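Change the pads before they ask you to
By Sunita Kanaujia 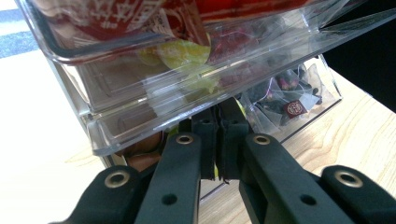 Finger pads up against the tea drawer. Look at the lower edges.

I look after two hand-held grippers at Bedunent, and I've come round to a view that annoys my colleague Ynyr Bevan no end: we should bin finger pads on a fixed count, even when they still look fine to him.

Ynyr is a run-it-till-it-drops man. His argument is money, and fair enough, pads aren't free and swapping a pair eats into the morning. But a tired pad doesn't drop things, it just gets a bit vague! You nudge a clear drawer full of tea bags, it slides a touch late, and you spend the afternoon blaming the software. I did exactly that in May. I went through 1,386 logged grasps looking for a fault in the tracking – and then put new pads on and went home.

The ragged edges are what I go by now (Ynyr calls it fluff). Mine come off at 107 sessions, both sides together, never just the worse one, and I check the screws in the arms while I'm there. Makowska, where I worked before, had a chart for all this on the wall and we moaned about it constantly. I'd quite like that chart back.

Ynyr has asked for a right of reply – he can have it once he's cleaned the bench.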